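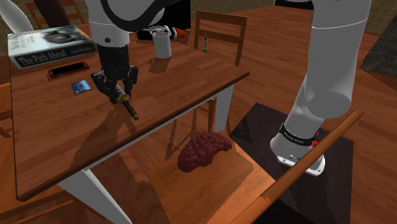
About us

The Vokholm Centre for Gripper and Arm Testing is an independent test house. We compare robot grippers, arms, cameras and controllers for organisations that intend to buy them, and we publish our methods so that anyone may check how a result was reached. The Centre does not make or sell equipment and does not take commission on any product it has tested.

Our clients include care providers, small manufacturers, colleges and public bodies. Most of them come to us with a plain question. They wish to know whether a certain gripper will hold the things they need it to hold, on the arm they already own, in the sort of room where it will be used. We try to answer that question in plain terms.

What we do

Every comparison begins in simulation. The arm, the gripper and the room are built as computer models, and the same task is run many times with small changes to the position of each object. Simulation allows us to try a gripper on a large number of objects before any hardware is ordered, and to reject settings that are clearly unsuitable. Our current object library holds 286 models of everyday items. Of these, 279 have been approved for use in published comparisons, and the remainder are under review.

The rooms we model are domestic ones. A gripper that performs well over a bare steel bench may do poorly at a wooden table with chairs drawn up to it, where the arm has less space to turn and there are other things lying near the item it has been asked to pick up. In one of our household layouts the arm is fixed to the floor beside a table and must reach over it with a two-finger gripper. A book, a phone, a mug and a glass bottle share the tabletop, and a model of a brain rests on the seat of a chair. Small, narrow objects are held between the fingertips at an angle, and this is where differences between finger shapes are most easily measured.

Grippers that pass the simulated stage go forward to our laboratory, where they are mounted on a real arm and the trials are repeated. Both sets of results appear in the final report. Where they disagree, the report says so and gives the laboratory figure first.

How a comparison is run

A standard gripper comparison takes 12 working days from the date on which the equipment is received. Each gripper is tested on the same arm, with the same controller and the same camera, and only one part is changed at a time. We record whether the object was grasped, whether it was held for the whole of the set movement, and whether it was placed within the marked area. Dropped objects are recorded along with the point in the movement at which they fell.

Camera comparisons follow the same pattern. The gripper is kept constant and the camera is changed, both in type and in mounting position. Controllers are compared on response time, on the smoothness of slow movements, and on their behaviour when a command is interrupted.

Clients may attend on the final day of testing, and are asked to give notice in writing. Manufacturers are sent the section of the report that concerns their own product and have eight working days in which to point out errors of fact. They may not ask for results to be withheld.

Our history

The Centre grew out of the Šimkus Workshop, a small teaching laboratory in which students of engineering were shown how to fit and adjust robot arms. Local firms began to send in grippers for an opinion, and the opinions were in time written down and given a common form. The test programme was later separated from teaching and moved to its present building in Vokholm. Teaching continues under the Šimkus name, and several of our technicians began as students there.

Our first published comparison dealt with two-finger grippers for light household objects. It remains the area in which we receive the most enquiries.

Our people

Reet Mockus is Director of Testing. She is responsible for the test methods and signs every report before it is released.

Ciarán Mac Carthaigh is Head of Simulation. His group builds the room and object models and maintains the Pretton Layouts, the set of furnished rooms used in all our simulated trials. The Layouts are revised each November, and the previous version is kept so that older results can be repeated.

Independence and funding

The Centre is funded by test fees and by an annual grant from the Grisard Foundation. The Foundation has no part in the choice of products and does not see reports before publication. Staff are required to declare any interest in a company whose equipment is under test, and may not work on that comparison.

Visiting and enquiries

The laboratory is open to visitors by appointment on Thursday afternoons. Enquiries about forthcoming comparisons should be addressed to the Test Office and should state the arm in use, the objects to be handled and the greatest weight to be lifted. Copies of published reports may be requested from the same office free of charge.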